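## About Mevano

Mevano is a small company that prepares office desks for people who work the whole day at a screen. We started with one room on Kistasgate and two borrowed drills. Today we have a workshop of 306 square meters in Nasbridge, and there are 48 different desk tops in our catalog.

Most of our customers are small offices: translators, accountants, a language school, a dental practice with a very narrow reception. They write to us with the size of the room and we answer with a drawing, usually before Friday. We do not sell chairs. For chairs we send people to Cunha, our neighbors in the same yard, who know much more about them than we do.

A desk looks like a simple thing, but we discuss it a lot. Where should the cable go down? How round should a corner be, when people pass it many times every day? We like light wood with a visible grain – it makes a dark room more friendly, and a monitor with a black foot looks good on it.

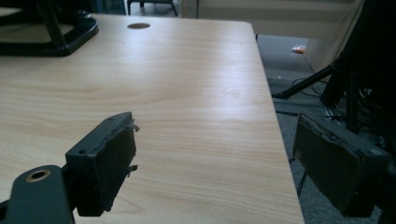 *Light wood desk with rounded corner and cable hole near the far edge.*

In May we delivered our desk number 4000. It went to a school office, together with a lower one for the printer.

We also take desks back. If your office is moving, we collect the old tops, sand them and sell them again at a lower price. Last year it was 107 pieces, and many of them are now in home offices in the area.

You are welcome to visit the workshop on weekdays until four in the afternoon. Please ring the bell at the green door and wait a little, the saw is loud.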